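Moving the desk, again

I have moved my desk for the third time since May. It began under the window, which everyone says is the place for a desk, and where I spent most of spring learning the habits of the man opposite and his very small dog. Then it went against the chimney breast, where I learned nothing at all and had a cold left knee. Now it is in the corner behind the door, so that anyone coming in hits me with it.

The desk itself is a Halludden, bought when I still believed a desk was a thing you bought once. It came in 30 pieces and a bag of screws, with a leaflet that had given up on words altogether. The little man in the drawings smiles from start to finish. I would like to know what he was on.

What I had forgotten is that moving a desk means moving everything that has grown on it. Mine had grown a lamp, two mugs, a tin of foreign coins, the guarantee for a kettle I no longer own, and a plant called a Lei by the garden centre and nothing at all by any book I've looked in. The plant did not care for the chimney breast either. It has dropped a leaf on the keyboard every morning by way of comment.
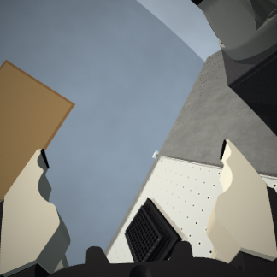
I did try doing it properly. There is a website called Rukier where you type in the size of your room and it tells you how to live. I measured the alcove, put in 2568 for the long wall, and was advised to get rid of the bed. I went back and put in the figures again, more carefully, and it suggested a smaller door.

My sister's view is that I move the desk when I don't want to write. This is unkind and I have asked her to stop being right on the telephone. All the same, I have looked back through the old posts, and there does seem to be one of these whenever a deadline is near. The piece I owe at the moment is 2000 words on the ferry to Kimalness, a crossing I enjoyed a good deal and can remember almost nothing about, apart from the soup.

So far I have the soup. It was leek.

The corner does have points in its favour. The socket is close, the knee is warm, and the only view is of a coat. I've hung the coat up twice now to make it a better view. The plant is on top of the bookcase until it calms down, and the tin of coins is holding up the short leg, the first useful thing any of that money has done in years.

I'll give it until the ferry piece is in. After that I might have another look at the window — I hear the dog has a new jumper.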